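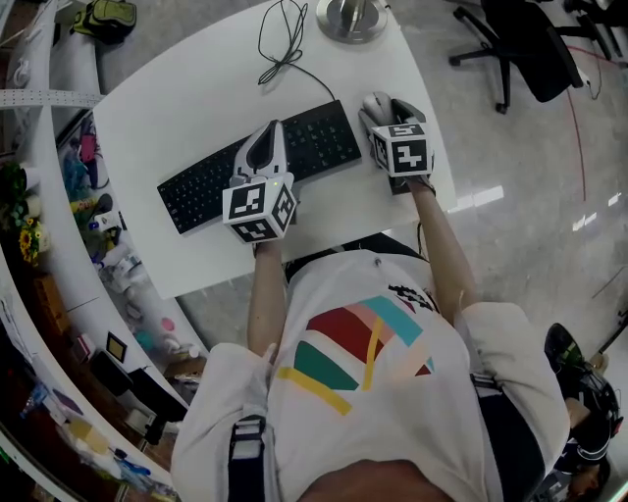
カテゴリ:メーリングリスト過去ログ > 入力環境・キーボード
印刷用ページ | このスレッドをメールで送る

件名:Re: 用語集の変換辞書が途中までしか取り込めない

アルトゥンタシュです。返信が遅くなりました。

> Skatirard の用語集をテキストで書き出して、日本語入力の
> ユーザー辞書に一括登録しようとしています。全部で1,393件
> あるのですが、781件目まで入ったところで止まります。
> エラーは出ません。ファイルを開き直しても同じ件数で止まる
> ので、件数の上限かとも思いましたが、設定画面にはそれらしい
> 項目がありません。
> あと、読みが同じ語が複数あるとき、候補の順番は登録順に
> なるのでしょうか。

件数の上限ではないと思います。私も Redar のマニュアルを訳していたときに同じ止まり方をしました。原因は782行目の読みの欄に全角スペースが入っていたことで、取り込み側がそこをファイルの終わりと見なしていたようです。まず782行目と、その前後の行を確認してください。

確認の手順を書いておきます。

1. テキストエディタで空白文字とタブを表示する設定にする。
2. 各行が「読み・タブ・単語・タブ・品詞」の順になっているか見る。
3. 読みの欄にカタカナ、全角スペース、中黒がないか検索する。
4. 文字コードを UTF-16 で保存し直す。

Skatirard の書き出しでは、備考欄に改行があると一つの語が2行に分かれます。私の手元では13件ありました。備考は辞書には不要なので、書き出すときに列ごと外してしまうのが早いです。

品詞は、迷ったら「名詞」にしています。固有名詞で登録すると、後ろに「する」や「的」が続いたときに変換が崩れることがあります。Orkell や Shabalala のような社名は、読みを短くして「おk」「しゃば」のように登録しておくと打つ量が減ります。ただ、普通の文章を書いているときにも候補に出てくるので、案件が終わったら消したほうがいいです。

候補の順番についてですが、登録順は最初だけで、あとは学習結果で入れ替わります。固定したい場合は学習機能を切るか、読みの末尾に記号を付けて区別します。私は第一候補にしたい語には何も付けず、旧版の訳語の読みに「@」を付けています。旧版を参照する仕事では両方必要になります。

それから、取り込みをやり直す前に、いまの辞書に入っている781件を一度削除してください。重複を自動で省く版と省かない版があり、後者だと同じ語が二つずつ並びます。削除する前にはバックアップを取ってください。5月の更新以降、「すべて削除」に確認画面が出なくなりました。

これで直らないようなら、780行目から785行目までをこのリストに貼ってください。顧客名が入っている場合は伏せ字で構いませんが、タブと空白はそのまま残しておいてください。

なお、辞書を共有フォルダに置いて複数人で使う件は、別の件名で立ててもらえると助かります。過去にも質問があったはずですが、前のアーカイブからはまだ見つけられていません。

--
İlker Altıntaş

印刷用ページ | このスレッドをメールで送る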